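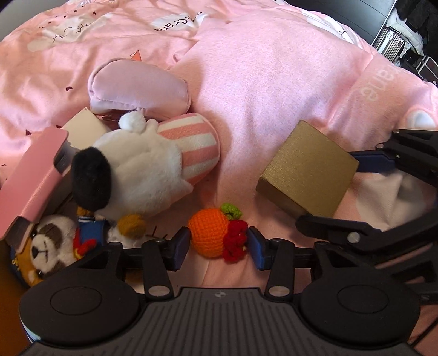
March 15, 2003

Sorting the soft toys and boxes on the pink sheet. Want the plush separate from the boxes before anything gets packed for Plivesley.

Big white dog with the striped nightcap goes in last, on top, so the pompom doesn't get squashed. Small plush in one bag. Gold cube box needs tissue around it, the finish looks like it would mark. Pink box and cream box: check inside both first.

Xinyi wants the sheet washed before it goes back on the bed. Carton limit is 700 mm on the long side. Ask Mirela re labels.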